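Packing and Sorting Small Goods
Handout for session 2, A. Toivonen

Sorting comes before packing. Take everything out of its old container and put it where you can see it. A shallow woven container works well because items stay together and can still be lifted out one at a time. Mixed shapes are harder than mixed sizes. Put soft or odd shapes next to each other and keep jars upright.

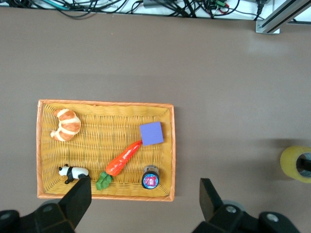 Page 28

Write the packing list before you close anything. Use one line per item and plain names, such as "toy carrot" or "small jar." The Miettinen form has space for this on the back.

Tape comes next. Check the edge of the roll for torn layers and fold the loose end under when you stop. 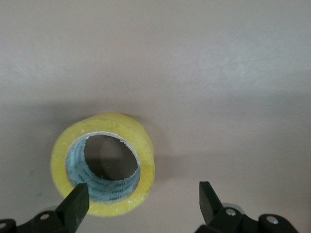 A strip should run past the seam onto both sides of the box. Press it down from the middle outward. Two strips are enough for a light carton.
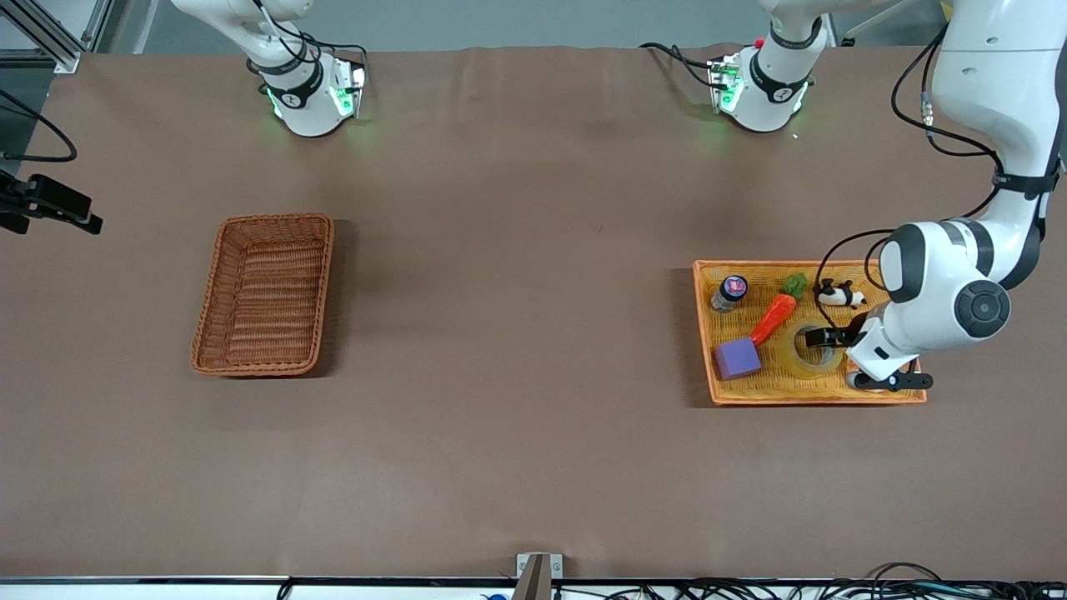 Moving goods from one container to another is a separate step and needs its own check. Set the empty basket to one side of the full tray, with clear table between them. Move the jar first. Tick the list as each item goes across.

Reading: Erard, p. 158.

Comments

Demeo: Is the list due with the exercise?

Gurkotport: Yes, both together. It says so on the first sheet.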